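Rivus Board > Home and Furniture > Repairs and Finishes
Topic: High gloss furniture wax, is it worth 33 quid?

mottledgrey wrote:
Has anyone used the Undon gloss restorer? It's 33 pounds a tin, and the blurb says it "feeds the finish" and keeps a dark table looking new for years. I'm not convinced you can feed a lacquer. It's a sealed surface, so what exactly is it eating?

Ours is nearly black, with a gold line round the edge and curvy legs, and it shows every fingerprint. My wife wants the tin. I want somebody to tell me what's in it first.

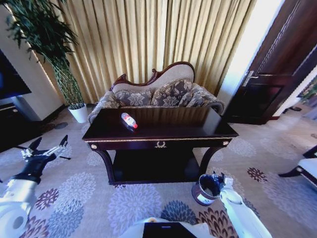

Re: High gloss furniture wax, is it worth 33 quid?
pelmet_pete wrote:
Silicone oil and scent, I'd bet. I bought the Pollasis one years ago on the same sort of promise. Lovely for a day, then it grabbed every bit of dust in the house. Took me most of a weekend to get it off with white spirit, and I tried the spirit underneath first in case it lifted the colour.

Damp cloth, dry cloth, done.

Re: High gloss furniture wax, is it worth 33 quid?
Cleiton Godoy wrote:
I have to disagree with Pete. I polish for a living and there are decent products about. Undon isn't one I'd choose, but a thin coat of proper paste wax on lacquer does help with fine scratches. It fills them enough that the light doesn't catch. You need a piece the size of a pea. People put on 100 times too much and then blame the wax.

Re: High gloss furniture wax, is it worth 33 quid?
mottledgrey wrote:
So it hides scratches until it wears off, and then I buy another tin. I can see why they like that arrangement.

The other thing is the sofa. Carved frame, reddish brown, and it stands right behind the table. The tin says "suitable for all fine woods", which covers a lot of ground for one tin. 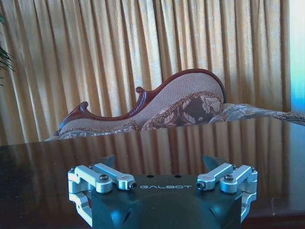

I don't want to put the same stuff on both and find out in January that one of them has gone cloudy. The carving worries me more than the flat top, as I can't see how you'd ever get the residue out of the grooves. Has anyone done a carved frame with any of these?

Re: High gloss furniture wax, is it worth 33 quid?
tansy_b wrote:
Did ours with the Evangelista cream. White gunk in every crevice. I was at it with a toothbrush and cotton buds for 2 evenings. The flat bits looked nice, I'll give it that.

Re: High gloss furniture wax, is it worth 33 quid?
pelmet_pete wrote:
There you go. And Cleiton, with respect, you get paid to put it on.

Re: High gloss furniture wax, is it worth 33 quid?
Cleiton Godoy wrote:
I get paid to take it off as well, usually after somebody's followed advice from a forum. On carving you use a soft brush, hardly any wax, and brush it out before it sets. Tansy's cream dries white, so it was the wrong thing for the job. Coloured wax for dark wood exists and costs less than the Undon.

Re: High gloss furniture wax, is it worth 33 quid?
mottledgrey wrote:
The Undon website claims 4000 happy customers. No word on how they were asked, or when. I'd want to hear from them after the second tin.

I've gone with the damp cloth for now, on the table only. No smears so far in daylight, but it's harder to tell with the lamp on. I'll leave the sofa frame alone apart from a dry brush, and I'm keeping all of it well away from the carpet. 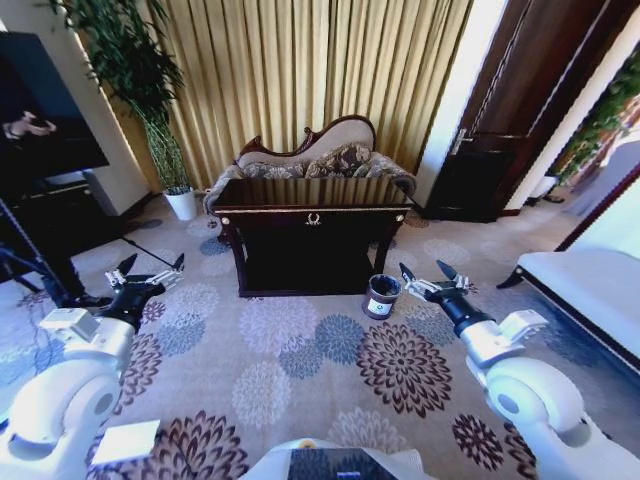 Last edited by mottledgrey on 25th August. Reason: spelling

Re: High gloss furniture wax, is it worth 33 quid?
tansy_b wrote:
Distilled water if you're in a hard water area. Ordinary tap water left spots on mine.

Re: High gloss furniture wax, is it worth 33 quid?
pelmet_pete wrote:
Or dry it properly. I'm not buying water.

Re: High gloss furniture wax, is it worth 33 quid?
Cleiton Godoy wrote:
Tansy's right about the spots. Wring the cloth out until it barely feels damp and go over it straight after with a clean one. If you still want to try wax, do a patch on a back leg and leave it a week before you decide.

Re: High gloss furniture wax, is it worth 33 quid?
mottledgrey wrote:
Fair enough, back leg it is. What's the cheapest tin of the dark stuff you'd trust?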